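Home | Recipes | Kids' Kitchen | Food Sums | About

How to work out the calories in a home-made snack (with your kids doing the sums)

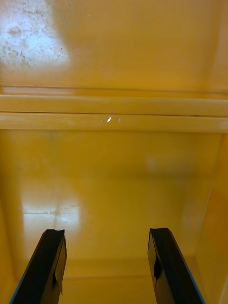
Black gripper fingers against mustard yellow.

My daughter came home from school last September asking how many calories were in one of my flapjacks, and I hadn't a clue. Shop ones have it printed on the wrapper. Mine come out of a tin with a dent in it! So we sat down and worked it out, and it was such a good half hour (she did nearly all the adding up) that we now do it with most things we bake.

You'll need a kitchen scale, a pencil, some paper and the packets from everything that goes in. Don't throw the packets away until you've finished. I have gone through the recycling for a butter wrapper more than once.

Step 1: Write down every ingredient

Weigh things as you go and write each one down in grams. Spoonfuls are trickier, so put the bowl on the scale, press the zero button and then add your syrup. Count the bits you'd rather forget too, like the butter for greasing the tin.

Step 2: Find the "per 100g" number

Look at the back of the packet for the little table. There are usually two energy numbers, one in kJ and one in kcal. You want kcal, the one most of us just call calories. Kids nearly always go for the kJ number first as it's bigger and looks more exciting. Check you're in the "per 100g" column as well and haven't slid across to "per serving".

Step 3: Do the sum for each ingredient

Divide the weight you used by 100, then times it by the kcal number. Say your packet of dried fruit says 320 kcal per 100g and you used 50g. Half of 320 is 160, so that's 160 calories of fruit in the whole tin. Write it next to the ingredient and move on to the next.

Butter and oil will give you a shock. Fat has more than twice as many calories as the same weight of sugar, so a small lump can beat a big pile of oats, gram for gram. My daughter made me weigh the butter again!

Step 4: Add it up and share it out

Add all the ingredients together and divide by the number of pieces you cut. We got 22 little squares out of our big tin, and yes, the corner ones were larger. If that bothers you, weigh the whole bake once it's cool, then weigh your piece and work it out from there. Use the cooked weight for this bit and leave the calorie total alone, because what goes off in the oven is mostly water.

A few things that trip people up

Tinned fruit and beans: use the drained weight if that's what the label's table is for. Pasta and rice: check whether the label means dry or cooked, as they're miles apart. And if you lick the spoon, well, I don't write that down.

I wouldn't do this at every meal, and I don't make it about anyone's size. Children need plenty of energy for growing and charging about, and in our house it's just maths you can eat afterwards.

Next time I'll have a go at soup, which is a bit more of a faff with the stock.

Evie Blackburn

14 comments | 22 shares

Share | Print | Email | Back to Food Sums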